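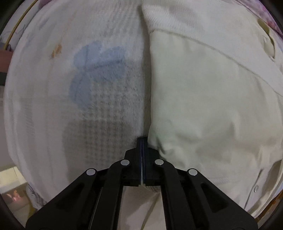 첨부 1. 타월 같은 흰 담요와 크림색 천이 맞닿은 부분

보낸 사람: Sarmīte Avotiņš
받는 사람: 침구 관리 메일링 리스트
날짜: 2025년 3월 13일
제목: Re: Re: 침대 위에 흰 천을 한 장 더 까는 문제

Keith 씨 글에 답합니다. 길어져서 인용은 필요한 데만 남겼습니다. 사진은 두 장 붙였고 같은 침대, 같은 날입니다.

Keith Hollis 님이 쓰신 글:
> 지난번에 말씀드린 대로 저는 시트 위에 흰 천을 한 장 더 까는 방식으로
> 완전히 바꿨습니다. 시트는 한 달에 한 번만 빨고 위에 깐 천만 자주 갑니다.
> 세탁량이 절반으로 줄었고, 잠도 더 잘 옵니다. Skura에서 나온 패드를
> 쓰는데 밀리지도 않습니다. 담요는 가장자리끼리 맞춰서 꼭 집어 접으면
> 서랍에 세워 넣을 수 있고요. 무늬 있는 시트, 꽃무늬 이불 다 섞어 써도
> 위에 흰 천만 있으면 깔끔해 보입니다. 다들 왜 안 하시는지 모르겠네요.
>
> 그리고 섬유유연제는 무조건 빼세요. 테리든 와플이든 뻣뻣해지는 건
> 전부 유연제 탓입니다.

우선 세탁량이 절반이라는 말부터 걸립니다. 무엇의 절반인가요? 세탁기를 돌린 횟수인지, 무게인지, 널어놓은 면적인지에 따라 얘기가 전혀 달라집니다. 저는 지난 7월에 비슷한 걸 해 봤고 그때는 공책에 적었습니다. 위에 까는 천을 사흘에 한 번 갈았더니 시트 빨래는 줄었는데 천 빨래가 그만큼 늘었습니다. 천이 시트보다 작으니 물은 덜 들었겠지요. 그런데 세탁기는 어차피 한 번 돌아갑니다. 흰 천을 색 있는 빨래와 같이 못 돌리니까 오히려 한 번 더 돌린 주도 있었습니다. Keith 씨 댁에 흰 빨래가 원래 많다면 묻어서 돌릴 수 있으니 이득일 테고, 우리 집처럼 거의 없으면 손해입니다. 이 조건을 빼고 “다들 왜 안 하시는지”라고 쓰시면 곤란합니다.

잠이 더 잘 온다는 얘기는 건너뛰겠습니다. 반박할 방법이 없어서요.

밀리지 않는다는 것도 저는 못 믿겠습니다. 매트리스에 고정하는 끈이 있는 물건인가요, 그냥 얹는 물건인가요? 그냥 얹는 거라면 한 사람이 얌전히 자는 침대에서나 통할 얘기입니다. 저는 네모난 천을 얹었고 아침이면 비스듬해져 있었습니다. 모서리를 매트리스 밑으로 넣으면 낫긴 한데, 그러려면 폭이 넉넉해야 하고, 그러면 시트를 두 장 까는 것과 뭐가 다른지 모르겠습니다. 전에 Aoife Ní Chonaill 씨가 옷핀을 쓴다고 하셨지요. 저도 옷핀을 써 봤다가 시트에 구멍을 냈습니다. 권하지 않습니다.

담요 접는 얘기로 갑니다. “가장자리끼리 맞춰서 꼭 집어” 접으라고 하셨는데, 얇고 매끈한 천이라면 동의합니다. 첨부 1의 오른쪽 같은 천은 집으면 집은 대로 주름이 가고 접은 선도 남습니다. 왼쪽처럼 표면이 올록볼록한 천은 다릅니다. 두 겹만 돼도 부풀어서 접은 선이 도로 벌어집니다. 서랍에 세워 넣는다고요? 세워 넣으면 이틀 뒤에 옆으로 퍼져서 서랍이 안 닫힙니다. 우리 집 서랍 안쪽 높이가 30센티미터인데, 타월 천 담요는 세 번 접으면 들어가긴 해도 꺼낼 때 옆의 것이 같이 딸려 나옵니다. 지금은 그냥 말아서 선반에 둡니다. 보기 좋다고는 못 하겠습니다.

하나 더 말하자면, 질감이 다른 천 두 장을 포개서 한꺼번에 접는 건 하지 마세요. Pádraig Breathnach 씨가 작년에 세트로 묶어 두면 찾기 쉽다고 해서 저도 따라 했는데, 매끈한 쪽이 안에서 미끄러져 나와 결국 다 펴서 다시 접게 됩니다. 찾기 쉬운 건 맞습니다. 펴서 다시 접는 시간까지 계산하면 잘 모르겠고요.

골지로 된 띠가 달린 천은 띠 쪽부터 접는 분과 띠를 바깥에 두는 분이 갈리더군요. 저는 바깥에 둡니다. 안으로 넣으면 그 자리만 두꺼워져서 위에 쌓은 것이 기웁니다. 이건 Koen Kuipers 씨와 의견이 다른 부분인데, 그분은 늘어날까 봐 안으로 넣으신답니다. 늘어나는 걸 실제로 보셨는지는 답을 못 들었습니다. Koen 씨, 읽고 계시면 답 좀 주세요.

유연제 건. “무조건”, “전부” 같은 말이 나오면 저는 일단 의심합니다. 우리 동네 물은 센 편이고, 유연제를 끊은 뒤에도 수건은 똑같이 뻣뻣했습니다. 나아진 건 세제를 줄이고 헹굼을 한 번 늘렸을 때였습니다. 그러니 제 경우에는 유연제보다 세제 찌꺼기 쪽이 더 의심스럽습니다. 물론 이것도 한 집 얘기입니다. 물 온도는 40도로 고정하고 비교했습니다. Keith 씨는 온도를 바꾸셨나요? 유연제를 끊으면서 온도도 올리셨다면 어느 쪽 덕인지 알 수가 없습니다.

마지막으로 흰 천만 있으면 깔끔해 보인다는 주장입니다. 첨부 2를 보고 각자 판단하세요. 푸른 보랏빛 잎무늬 시트에 네모난 흰 천을 얹었고, 왼쪽 위로는 분홍 장미무늬 이불이 뭉쳐 있고, 그 아래 침대 옆으로 연보라 꽃무늬 덮개가 늘어져 있습니다. 제 눈에는 흰 천이 무늬를 정리해 주지 않습니다. 잎무늬가 반은 보이고 반은 가려지니 더 어수선합니다. 색도 문제입니다. 시트 바탕이 희다고 해도 위에 얹은 흰색과 똑같지는 않아서, 따로 보면 멀쩡하던 시트가 칙칙해 보입니다. Serell 흰색과 Fitzgerald 흰색이 다르다는 얘기는 이 리스트에서 여러 번 나왔으니 반복하지 않겠습니다. 무늬 셋을 섞어 쓰는 사람은 흰 천을 살 돈으로 무늬를 하나 빼는 편이 낫다고 봅니다.

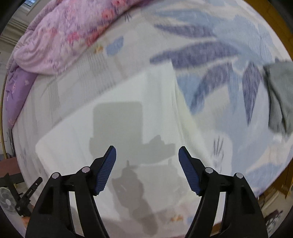
제가 알고 싶은 것

답하시는 분은 아래를 같이 적어 주시면 좋겠습니다. 감상만 있으면 또 같은 얘기를 하게 됩니다.

- 위에 까는 천의 크기와, 고정했는지 그냥 얹었는지
- 천을 가는 간격, 시트를 가는 간격
- 흰 빨래를 따로 돌리는지 섞어 돌리는지
- 물 온도와 헹굼 횟수
- 침대에서 자는 사람 수. 개나 고양이가 올라오면 그것도요
- 건조기를 쓰는지. 타월 천은 널어 말린 것과 건조기 쓴 것의 부피 차이가 꽤 납니다

Lurnonmont 모임에서 나온 얘기로는 천 패드를 건조기에 55분씩 돌리는 댁이 있다던데, 그러면 전기는 어디서 절약한 건지 궁금합니다. 전해 들은 얘기니 당사자가 계시면 고쳐 주세요.

참고로 저는 흰 천을 까는 것 자체에 반대하지 않습니다. 아이가 토했을 때나 손님이 하루 묵을 때는 저도 깝니다. 그때는 분명히 편합니다. 매일 깔아야 한다는 쪽이 설득이 안 될 뿐이고, Keith 씨가 한 달치라도 적어서 올려 주시면 제 공책 것과 나란히 놓고 보겠습니다. 숫자가 그쪽 편이면 저도 바꾸겠습니다.

얼룩 얘기는 따로 제목을 달아 주세요. 지난번에도 접는 법 글타래에 얼룩 답장이 섞여서 나중에 찾느라 고생했습니다. 오래된 주황빛이나 갈색 얼룩에 과탄산을 쓰는 문제는 109번 글에 이미 정리가 있고, 저는 거기 적힌 담그는 시간이 너무 길다고 생각하지만 그것도 그쪽에 쓰겠습니다.

Sarmīte

추신. Aoife 씨가 물어보신 가장자리 박음질은 아직 못 했습니다. 재봉틀 바늘을 새로 사야 해서요.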